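Lumel two-panel work table, cream
Reviewed after a winter of daily use

I bought this table in November to replace a folding one that sagged. It came as two panels and a leg set, in two boxes, for $554 plus $190 for delivery. Putting it together took most of an afternoon. The panels join along one straight seam, and the instructions are poor on how to line them up. Tighten the brackets last, after both panels sit level.

Size and stability
It is a big table. I keep tape, boxes and bottles along the far edge and still have plenty of room to work. There is no wobble on a concrete floor. The seam runs right across the middle and you will feel it if you write over it, so put a mat down for paperwork.

The surface
Cream shows everything. Specks and smudges stand out, mostly on the far panel where I don't wipe as often. A damp cloth takes off dust and glue. Marker is harder – I tried the Undellow cleaner on it and a faint line stayed. If you use red or black markers a lot, look at the gray version.

What I would change
Better instructions, and a small lip at the back so things don't roll off. The Wiriya table I looked at first has one and costs $173 less, but it is rated for only 200 pounds.
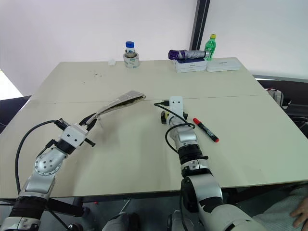
Verdict
Solid, roomy and hard to keep clean. Four out of five.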